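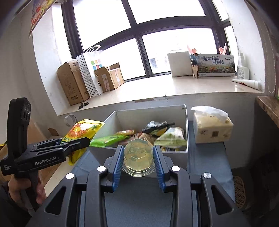

*팔각 용기 집기, 뒤쪽은 간식 상자*

## 봉지 과자만 나오면 정책이 망가져요. 데이터를 더 모아야 할까요?

**온들로동아리막내** · 10월 19일

안녕하세요, Ondlow 로봇동아리에서 핸드헬드 그리퍼로 시연 데이터 모으는 일을 맡고 있어요. Fendanstead 대회 과제가 '간식 정리'라서 탁자에 놓인 간식을 집어 상자에 넣는 걸 학습시키는 중입니다. 8월부터 지금까지 모은 게 에피소드 1,889개예요. 손목이 남아나질 않네요 ㅠㅠ

딱딱한 용기는 정말 잘 됩니다. 뚜껑 있는 플라스틱 용기 같은 건 좀 삐뚤게 접근해도 알아서 잘 물고 가요. 그런데 봉지만 나오면 갑자기 바보가 됩니다. 봉지 위에서 머뭇거리다가 허공을 집거나, 한쪽 손가락으로 봉지를 쭉 밀어 버리거나, 모서리만 살짝 물었다가 들어 올리면서 놓치거나... 성공률이 용기류는 83%인데 봉지류는 차마 못 적겠어요.

저희 방식은 이래요.

- 탁자에 물체 하나 놓고, 손가락을 벌린 채로 위에서 접근
- 집어서 상자에 넣으면 에피소드 끝
- 실패한 시연은 그냥 삭제
- 전체의 거의 69%가 용기나 상자처럼 모양이 안 변하는 물건

봉지 자세는 매번 손으로 구겼다 폈다 하면서 바꿔 줬고, 방향도 비스듬하게 여러 가지로 놓았어요. 그런데 찍는 사람마다 집는 위치가 달라요. 저는 봉지 가운데를 집는데 선배는 꼭 끝을 잡거든요. 이게 문제일까요, 아니면 그냥 봉지 데이터가 모자란 걸까요? 다음 주까지 수집 계획을 다시 짜야 해서 급해요!
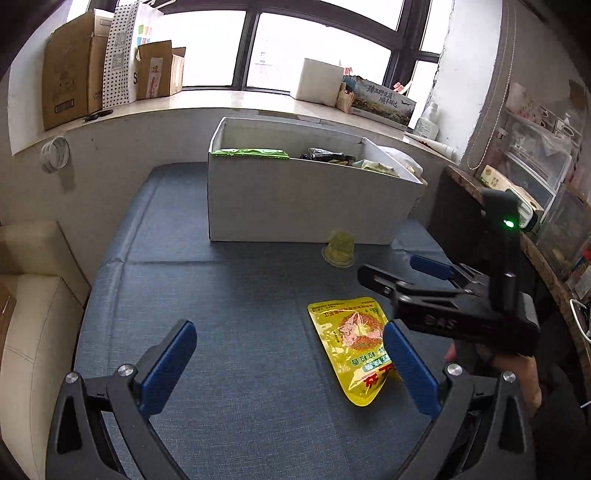

**느린그리퍼**

저라면 양을 늘리기 전에 집는 위치부터 통일합니다. 저희 팀도 작년에 똑같은 데서 막혔어요. 한 명은 가운데, 한 명은 끝을 잡은 데이터를 섞으면 모델에 따라서는 그 중간쯤으로 가 버려요. 머뭇거리다가 허공을 집는다는 게 딱 그 증상 같습니다. 확실한 건 아니니까 작게 먼저 확인해 보세요.

한 사람이 찍은 봉지 데이터만 뽑아서 따로 학습시켜 보면 됩니다. 그것만으로 머뭇거림이 줄면 원인은 거의 잡은 거고, 그대로면 다른 데를 봐야 해요. 하루면 돌려 볼 수 있잖아요.

그리고 수집 규칙을 종이 한 장으로 써서 탁자 옆에 붙여 두세요. 저희 건 이랬어요.

1. 봉지는 내용물이 몰린 쪽을 집는다
2. 두 패드가 봉지 양옆에 온 다음에 내린다
3. 닫고 나서 잠깐 멈췄다가 든다

3번이 은근히 커요. 사람은 닫으면서 동시에 들어 올리는데 로봇이 그걸 따라 하면 덜 물린 상태로 올라가 버리더라고요. 모서리만 물고 놓친다는 것도 이거 넣고 나면 좀 나아질지 몰라요.

실패 시연은 다 지우지 마세요. 놓쳤다가 다시 집어서 성공한 건 저희한테는 꽤 도움이 됐어요. 끝까지 실패한 것만 빼면 됩니다.

**Caltden통학러**

봉지를 더 찍으세요. 비율이 너무 기울었네요. 저희는 반반으로 맞췄더니 괜찮아졌어요.

아 그리고 과자 종류도 바꿔 가면서요. 똑같은 봉지만 계속 쓰면 나중에 새 과자에서 또 무너집니다 ㅋㅋ

**janssen_lab_지망**

위에 두 분 말씀 다 맞는데 하나만 보탤게요. 시간 동기화는 보셨나요? 영상이랑 그리퍼 벌림 값이 조금만 어긋나도 딱딱한 물건은 티가 안 나는데 봉지에서는 바로 드러나요. 저는 이걸 모르고 한 달 내내 데이터만 더 찍었습니다...

확인은 간단해요. 에피소드 9개 정도만 골라서 손가락이 닫히는 순간의 영상이랑 벌림 값 그래프를 나란히 놓고 보세요. 매번 같은 쪽으로 밀려 있으면 그만큼 당겨 주면 되니까 다시 찍을 필요도 없어요. 들쭉날쭉하면 좀 골치 아프고요.

**온들로동아리막내**

우와 다들 감사합니다!! 일단 제가 찍은 것만 뽑아서 오늘 밤에 돌려 놓고, 그동안 벌림 값 그래프 그려 볼게요. 선배한테는 가운데로 집어 달라고 말해야 하는데 그게 제일 어렵네요 ㅎㅎ 결과 나오면 여기에 다시 적겠습니다.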